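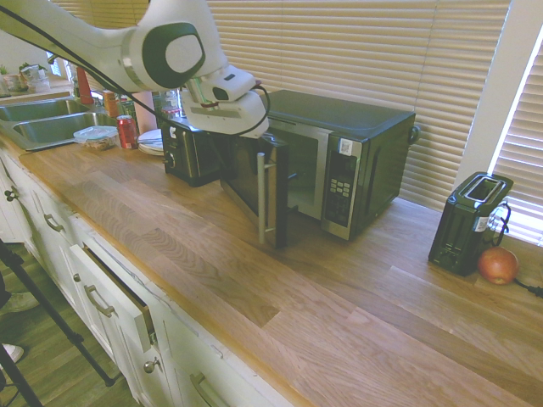 *A countertop microwave with the door open.*

## Rate the door, not the magnetron

Appliance specifications are written around the component that fails least often in ordinary use. A microwave is sold on output power and cavity volume. The parts a household handles every day — hinge, latch, handle brackets, door switches — get no line on the spec sheet at all.

I spent several years writing service documentation in Drinesport, mostly for small kitchen appliances, and the pattern in the work orders was steady. Units came in because a latch hook had worn or a switch had drifted out of alignment. The heating circuit was usually fine. Many of these units were scrapped anyway, as the switch bracket was molded into the front panel and the panel could not be ordered separately.

My position is that door cycle life should be a declared figure, printed next to the wattage. A household that opens the door 10 times a day passes 2000 cycles in under seven months. A buyer comparing two models has no way to know whether the latch was designed for three years of that or for fifteen.

The usual objection is test cost. I find it weak. A cycling fixture is a motor, a crank and a counter, and it can run unattended. The repair shop I worked with in Brunivness built one from scrap parts and stopped every 500 cycles to measure latch play with a feeler gauge. A manufacturer can afford the same.

A better objection is that a single number invites gaming. A door cycled slowly in a clean lab will outlast one that is slammed with grease on the hook. This is true, and the declaration should therefore state closing speed, temperature and the wear limit that ended the test. Tire and battery labels have similar problems, and they are still more useful than blank space.

Spare parts are a separate question, but the label would push on it. Once a maker has to print a low number, a replaceable latch becomes the cheap way to answer complaints. The Ekari line of service kits had 31 part numbers when I last worked from the catalog, and four of them covered doors. I would start by raising the four.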